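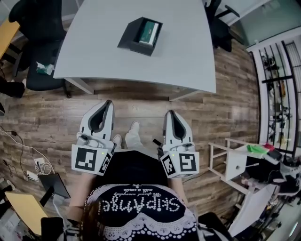

Givumance white table: five months in

I bought the Givumance in January after my old desk finally gave up, and I kept meaning to write something about it and then not doing it (sorry, Kumudini, who has asked me twice now). Anyway, it's Jun 24, 2019, it's raining, so let's go.

What I wanted was a plain white table. That's all! I'd looked at a Rieger one which was lovely but came with a drawer I'd only fill with dead batteries, and at a few second-hand ones in Pindville that all wobbled. The Givumance is a rectangle, it's white, the legs are white too and nice and thin, and the edges of the top curve outward a bit so you haven't got a sharp line digging into your wrists. I do like that curve. My sister thinks it looks like a bathroom fitting, but she's wrong.

Putting it together

It took me one evening with the radio on. The instructions are all pictures and the bit about which way round the brackets go is rubbish, so I did the first leg backwards and had to undo it. Get somebody to help you flip it over at the end. I didn't, and I scraped the skirting board.

Living with it

I don't keep much on it. There's a square black box towards the back, an open one with tall sides, and that's where things go when I want them off the table but not put away. It's a Vomby box and I'd happily buy another. Dark green against the black looks rather smart, I've noticed, and everything shows up beautifully against the white top. Sadly so do crumbs. And biro. And the ring from a mug of tea if you leave it overnight, though that came off with washing-up liquid and a bit of swearing.

Thin legs made me nervous, I'll admit. Laurier Lachance next door leaned his whole weight on the front edge while telling me a long story about his boiler and it didn't budge, so I've stopped worrying. It does shuffle slightly if you rub something out hard. I've put felt pads under the feet, which helped on my floor but might not on yours.

The other thing I'd grumble about is the height. I'm happy standing at it to sort and pack things, but for a whole afternoon of sitting I need a cushion, and you can't adjust it at all. I did email the shop to ask about shorter legs and they sent me a link to a chair.

Would I buy it again? Yes, I think so, in white again too, crumbs and all. Four stars, and it would've been nearly five if they'd sorted out that page about the brackets.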